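Sornley Publishes Its Bedroom Recordings, and Its Doubts About Them

PLALECK, October – Sornley today released 462 recordings of people handling cloth on a bed with hand-held grippers, meant as training material for household robots. The company makes no claim that a robot can now do your laundry. It has heard that claim often enough from others.

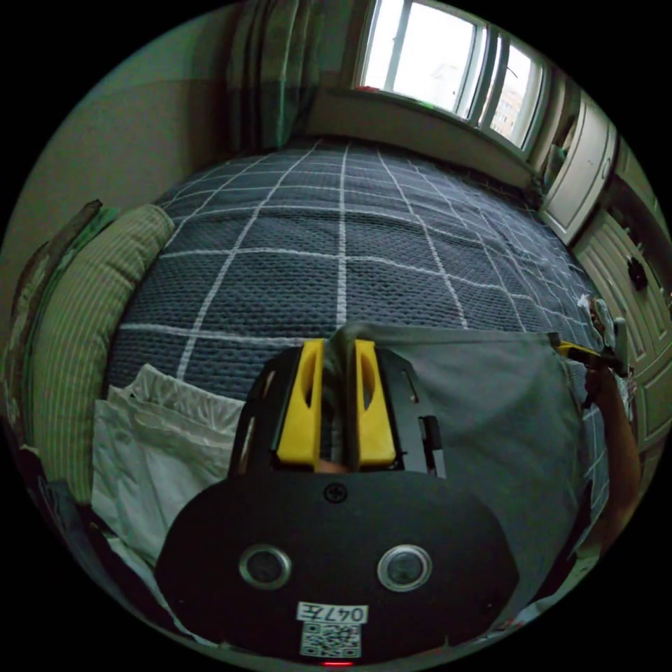 Sornley Notes, No. 34

The method is simple. A person holds a gripper in each hand and works a piece of cloth while the tools record. A learning system is then given the recordings and asked to come up with the same moves. Whether it learns anything about cloth, or only about one bed next to one window, is an open question, and Sornley would like it asked more often.

"We had a demo that looked great on a Tuesday and fell apart when we changed the blanket," said Damian Walczak, who leads the recording work. "So I don't get excited about demos."

Of the 462 recordings, 34 are marked as failures and stay in the set. Companies in this business tend to throw such takes out and then quote a success rate. Sornley will not quote one until its model, called Gu, has been tried in homes where no recording was made.
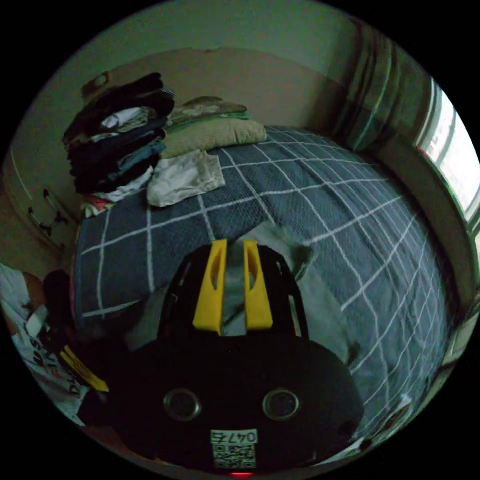

Gripper and gray cloth on a grid-patterned blanket.

Recording took 14 days in Pustora, with 9 people taking turns. Sornley calls that a small group – too small to stand for how people in general handle their bedding. Habits differ, and a system fed on a few people's habits will repeat them, bad ones included.

The release comes with a plain list of known gaps. Fitted sheets are missing. So is anything done in the dark. 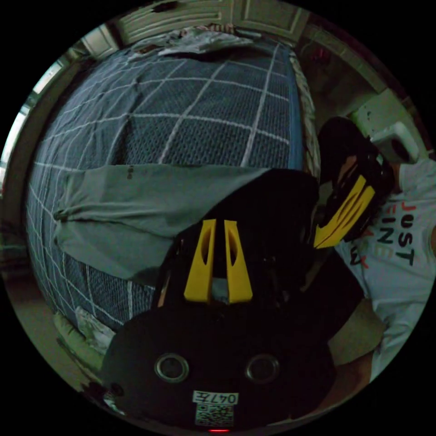 Florian Besson is less worried about the gaps than about the price of filling them, and said that if every new room needs its own batch of recordings, a household would do better to fold the sheets itself. He also asked for the failed takes to be labeled by cause, a job Sornley has started but not finished.

Tests of Gu in unfamiliar homes are planned. Sornley will publish the results, including poor ones.

Press contact: Aleksandra Sadowski, Sornley, Plaleck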